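Visit to the Sayce Training Laboratory, 24th October

Members of the Hondex study group were received by Wanda Haddad, who directs the demonstration program. Visitors learned how a task is recorded by hand, with an operator guiding a gripper toward everyday tableware, and compared this with remote control. The laboratory holds 275 recorded demonstrations of its tea service task.
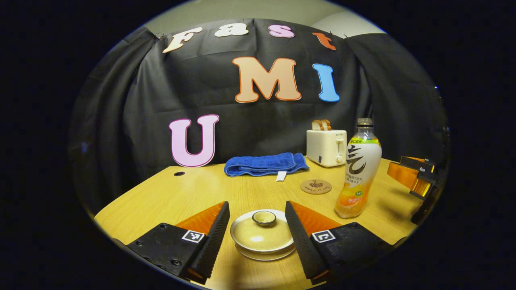 Yolandi Molefe then answered questions on operator training. New staff complete 50 practice runs before their recordings are accepted. A return visit is planned for March.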